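The Skester room, slippers and all

I finally got around to putting up the pictures from the Skester showroom visit. I meant to do this back in November and then the month just went! If you've been following the living room saga you know I've been hunting for ideas on two things: what to do around a TV so it doesn't look stuck on the wall like an afterthought, and what kind of table can live in the middle of everything without eating up the whole floor. I took 28 pictures and I'm only sharing a few, because most of the others are of my own feet (sorry, feet).

First up, the floor. I'm a little obsessed with pale floors right now and my family is a little tired of hearing about it.
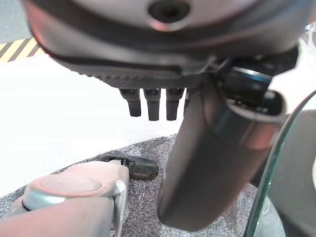 Bright white floor, with a bit of yellow-and-black striping in the corner.

I asked for a quote on a pale floor from Daltano afterward and I'm still thinking it over. We have a dog and a muddy backyard, so I may be kidding myself - but I want it anyway. The Kütt sample I brought home is a touch warmer and has been sitting by the back door for two weeks now, getting walked on, which seems like a fair test.

Next is the wall I keep going back to. Dark grey unit, open shelves lined in a lighter grey, the big TV set right into it, and a loopy beige sculpture up in its own niche. What got me was the long low shelf with all the slippers on it, sage green at one end and white at the other. We have a shoe pile at home that could use exactly this! I also love the monstera off to the left and the big leafy shadow it throws on the floor. Mine has never looked that happy.

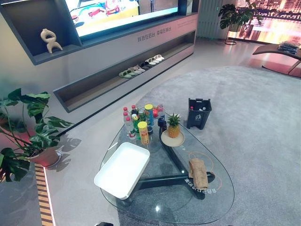
The glass table

I went in sure I'd hate a glass top (fingerprints, crumbs, the dog's nose) and came out wanting one. It's the rounded teardrop shape that does it - no corners to catch your hip on when you squeeze past with a snack in each hand.

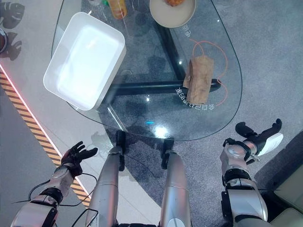

Glass top with a black base, a white tray and a crumpled paper bag.

Grirketti had a plain round one for 469 and I was tempted, but the teardrop has spoiled me. I'm measuring the rug again tonight to see how big we can go.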